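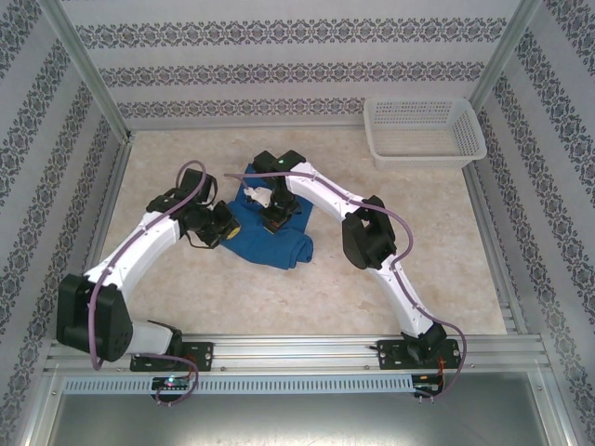

Blue towel, half rolled, and the white basket it's supposed to end up in.

How do I roll towels so they stay rolled and fit a small basket?

posted by clirkmom60

Ok so quick one. I have a small white plastic basket, rectangular, mesh sides, and I want towels standing up in it rolled, like at a hotel. Mine come out like the pic. Bunched up, only half rolled, then the whole thing flops open when I let go of it.

Tried folding in half longways first, then rolling. Tried starting from the corner too, worse. Moving them to a shelf is not an option, the bathroom is tiny and the basket has to sit against the wall behind the door.

Bath size, nothing fancy. Stovell brand if it matters, bought in August, washed plenty since. Do I need bands or clips or somthing? Would like to not use bands. Also does it matter if the towel is a little bunched when I start? I usually just grab it off the pile.

Thanks in advance, have family coming and 2 more loads to do.

Virgilio Enriquez
1/22/19

Yes it matters if it's bunched. That's most of your problem I think. Shake it out hard, lay it flat, smooth it with your forearm from the middle out. Hands leave ridges.

Then:

Lay it flat, long side toward you.
Fold one corner down so you get a triangle at one end. This is the tuck, don't skip it.
Flip the whole towel over so the triangle is underneath.
Fold it in thirds longways. Halves is too wide for a small basket.
Start rolling from the end WITHOUT the triangle. First couple turns tight, really tight, that's what keeps the middle from poking out.
When you get to the pointy end, wrap the point around and stuff it down into the top of the roll.

No band needed. I did 60 of these a day at a gym front desk and they'd get tossed across the room and stay shut.

If one end is coming out fat your thirds are uneven. Unroll and redo the fold, squeezing the roll wont fix it. And stand them with the tucked end up, otherwise it works loose every time you pull the one next to it.

Corner start is for washcloths. Doesn't work on anything bigger, at least not for me.

Oh and measure the basket first — height, not just the bottom. If the roll is taller than the sides by more than a hand it'll lean. Fold it in half the short way before you do the thirds, and you get a shorter chunkier roll. You lose the nice tuck a bit but it stands up.

drulix_dan

just use hair ties

magnusson3101

Second what Virgilio said about thirds. Only thing I'd add, stop using fabric softener on them. Mine got slippery and would not hold a roll at all, went back to plain detergent and after a few washes they grip again.

Also pack the basket on its side. Tip it, slide the rolls in flat like logs, then stand it up when it's full. When it's half empty they fall over no matter what you do so I stick a folded hand towel in the gap.

Thick towels are a pain. If yours are the heavy kind you might only get 2 in there and then I'd just fold them, looks fine too.

clirkmom60

Thirds did it!! The tuck took me a few tries, I kept forgetting to flip it over. Three of them standing in the basket now and none have opened. Will try the softener thing next load. Hair ties are plan B lol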